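Print this page | E-mail this page

Trarero Customer Care
Ticket 753
Subject: Flevell board oil still tacky after a week and a half
Opened by: Solveig Ekström
Handled by: Ottar Vik
Product: Flevell board oil, batch 174
Status: Closed

Solveig Ekström wrote:

Hello there, and I hope I've picked the right category, as the form wanted me to choose between "delivery" and "other" and this is very much an other.

I bought a bottle of your Flevell oil at the Nygård hardware store in March and I was so pleased with it the first time. I did a set of spoons and my mother's old bread board and they came up beautifully, that warm colour you get when dry wood finally has a drink. So a couple of weekends ago I got ambitious and did everything wooden I could lay my hands on, boards, a tray, the pepper mill, the knife block, the lot. I had the radio on and a pot of tea going and I thought, what a nice way to spend a rainy afternoon.

Well. It is now ten days later and some of it is still sticky. It isn't wet exactly. It's more like the feeling of a table at a pancake house. If I press my thumb down and lift it I can feel the wood hang on to me, and there's a thumbprint afterwards, and by the next day there's a bit of fluff in the thumbprint. The spoons from the first time are perfectly fine. It's only the second lot.

I have tried leaving it alone, which I'm not very good at. I've tried putting the tray outside in the sun for an afternoon. I've tried buffing with a clean tea towel, which mostly ended with a tea towel I don't care for anymore. My sister-in-law says I should wash it all with vinegar and my neighbour says under no circumstances should I wash it all with vinegar, so you can see where I've got to.

Is the bottle off? Can oil go off? I've kept it in the cupboard over the stove since I bought it. And can we use the boards in the meantime, or should I be buying our bread sliced?

Many thanks,
Solveig

Ottar Vik replied:

Hi Solveig,

Thanks so much for writing, and for writing such a full account. I'm sorry your rainy afternoon has turned into ten days of fluff.

First, the easy one. Please keep the sticky pieces out of use for the time being. Flevell is made for boards that touch food, and it's meant to be fully cured before they do. Your spoons and bread board from the first go sound cured to me and you can carry on with those.

Second, please leave the vinegar for the salad. It won't lift the oil and it'll rough up the surface.

Now, what's going on. Flevell is a drying oil, so it doesn't dry the way paint or water does. It takes in oxygen from the air and slowly hardens inside the wood. For that to work the coat needs to be very thin, the air needs to move, and the room needs to be reasonably warm. When a coat stays tacky it's usually one of these:

Too much oil went on, or the extra wasn't wiped away at the end.
A second coat went on before the first one had hardened.
The pieces were shut away or stacked while they cured.
There was something else already in the wood, most often mineral oil, which never hardens and won't let its neighbours harden either.
The bottle has been kept hot and has thickened.

Could you let me know, as best you remember:

1. How much oil you used for the whole lot.
2. How long you let it sit before wiping, and what you wiped it with.
3. Where the pieces have been since then.
4. Whether any of them had been treated with something else before.
5. What the oil looks like when you tip the bottle. Does it run like cooking oil, or more like syrup?

If you have a little humidity gauge in the house, the number would be handy too. No need to go out and buy one.

Kind regards,
Ottar

Solveig Ekström wrote:

Hello Ottar, what a lovely clear answer, thank you. I've made myself a coffee and gone through your list.

1. More than half of the bottle. I can hear you wincing from here! It soaked in so fast the first time that I assumed more was better, and I poured it on and pushed it about with my hand.

2. I let it sit "until it looked done," I'm afraid, and that was somewhere between lunch and the end of the hockey. Then I wiped with paper towel. I'd say I patted more than wiped. With the spoons I'd rubbed and rubbed, as I was sitting down with them and had nothing else to do.

3. All over. Some things stayed in the kitchen and the knife block and the pepper mill went into the pantry with the door closed so that nobody would pick them up. The pantry ones are the worst by a good stretch. The tray got moved every time we wanted to eat.

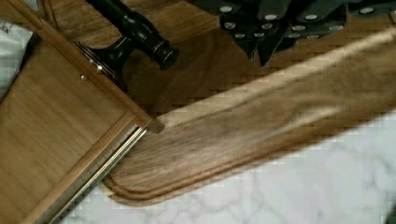 And the kitchen counter, with the cutting board in the middle of it.
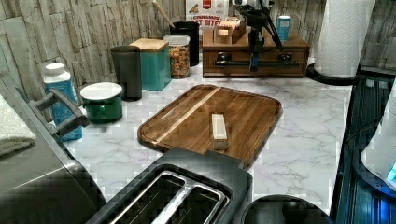
4. Now this is where I had to ring my brother, because the knife block came from him. He says he used to rub it with the mineral oil from the drugstore every Christmas and thought he was doing it a kindness. So there's one of your suspects. The pepper mill was bare as far as I know, and the rest I'd only ever washed, with Fokora dish soap and a quick dry.

5. Like cooking oil, maybe a touch slower than I remember. There's a bit of a skin around the neck that I have to poke through. Does that matter?

We do have a gauge, it's part of the clock in the hall. It says around 40 per cent, and it's been saying that for as long as I've looked at it, so either we live in very steady air or the thing is broken.

I do feel a bit silly. I read the label the first time and the second time I thought I knew it by heart.

Solveig

Ottar Vik replied:

Hi Solveig,

Please don't feel silly! I once oiled an entire kitchen bench the night before my in-laws came to stay, and I work here. We all ate standing up.

I think you've solved it yourself. It's a heavy coat that didn't get wiped back, and the closed pantry slowed things down even more for the pieces in there. The air in your hall is fine if the clock is telling the truth. The skin on the neck of the bottle is normal, it's just oil that has cured where it met the air. Pick it off so bits don't fall in, and wipe the thread before you put the cap back on. I'd move the bottle away from the stove, though. A low cupboard on an outside wall suits it much better.

I also had a look at batch 174 and there's nothing against it. We keep a sample of every batch on a shelf, and I wiped some from ours onto a scrap of maple this morning to see for myself. I'll tell you how it gets on.

What I'd like you to do, when you have a free hour:

Open a window and put on some old clothes. Take a clean cotton rag, put a small amount of fresh Flevell on it (yes, more oil, bear with me) and rub one tacky piece firmly, going with the grain. Fresh oil softens the half-cured layer on top so it can be picked up. Straight away, before you move to another piece, take a dry rag and rub it all off again. Rub as though you'd changed your mind about the whole business. Change to a fresh bit of rag often. You shouldn't need more than 30 ml for everything you've listed.

If there's a spot that won't come up, use a very fine grey scrubbing pad in place of the rag and then wipe again.

Afterwards stand the pieces on edge, with space between them, somewhere with moving air. A small fan across the room is plenty. Turn them end for end when you think of it.

Please be careful with the rags. Rags with drying oil on them can heat up by themselves when they're bunched together, and they can catch fire. Lay them flat outside, one layer, until they're stiff, or drop them in a metal tin of water with a lid. Don't leave them in the kitchen garbage.

Leave the knife block out of all this. With the mineral oil in there I wouldn't expect ours to harden properly, and I'd sooner we talked about it once the rest is sorted.

Kind regards,
Ottar

Solveig Ekström wrote:

Done! It took me most of the morning, and my arms know about it. You would not believe what came off. The first rag was the colour of strong tea and it squeaked. The scrubbing pad was needed for the handle end of one board and for the underside of the pepper mill, where it had all run down and settled like candle wax.

The rags are flat on the patio with a stone on each and the cat has been told. I never knew that about rags. I'd put the first lot in the bin under the sink, and I've gone a bit cold thinking of it.

The fan is on and the pieces are standing along the windowsill in the spare room. I'll write again when I have something to report, and I promise not to poke.

Ottar Vik replied:

Wonderful, thank you for the update, Solveig. My scrap of maple is dry to the touch after two days, so the batch is in the clear. Give yours a full week. I'll keep the ticket open.

Solveig Ekström wrote:

I poked. It was day four and I only used my little finger. No print at all on the boards! The tray is smooth too, though one corner took until day six. The pepper mill has a faint grip to it underneath, so it's having a longer holiday by the window.

Could you tell me what to do about the knife block now? My brother feels responsible and has offered to sand it, but he is not a patient man.

Ottar Vik replied:

So glad to hear it. Little fingers are allowed.

For the knife block, take the knives out and wipe the outside with mineral spirits on a rag, outdoors, then let it air for a few days and do it again. You won't get all of the old oil out, as it'll have gone deep. After that I'd let it be a mineral oil block for good and keep Flevell for the rest. If your brother does want to sand, a fine paper by hand is best, and please ask him to leave the slots alone.

Give the pepper mill another week, and write back under this same ticket number if it hasn't come right.

Note added by Ottar Vik: Customer called in. Pepper mill now cured, knife block wiped twice and going back into use after airing. Suggested to the label team that "wipe off all extra oil" be moved above the drying times, in larger type. Closing with thanks to the customer.

Last updated: 04/11/2024

Contact us | Copyright Trarero | Back to top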